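Home Diary Walks Archive About

Jul 6, 2021

Slept badly and got up before the alarm. Oatmeal, then an hour of email I should have answered last week. The Cheema invoice finally got paid, so that can come off the list.

After lunch I started on the desk. It has been getting worse since spring and I could hardly put a cup down. Most of it was paper. I kept the Tilham letters, the lease and anything with a stamp on it, and put the rest out for recycling. The receipts are going in the shoebox the Court Royales came in, size 7.5. It's a good stiff box and I like the pink – easy to find on a shelf.

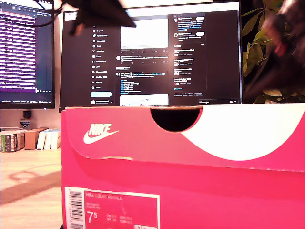 Receipts took longer than the rest put together. I had 56 from the Trandotcombe trip alone, mostly coffee and parking, and a few had faded so much I couldn't read the total. Those I threw out. The others are in order by month with a rubber band on each bunch. I still need to find the one for the car repair, over $201, and I know I had it in May.

Stopped at five and walked to Hekosari for bread and eggs. Too warm to walk fast. They've moved the bread to the back of the store again.

Read a little online after supper, longer than I meant to. Tomorrow the bottom drawer, if I get to it – cables, mostly, and old phone chargers. Bed by 9.

Filed under: Daily notes, House

Contact | © 2021 | Back to top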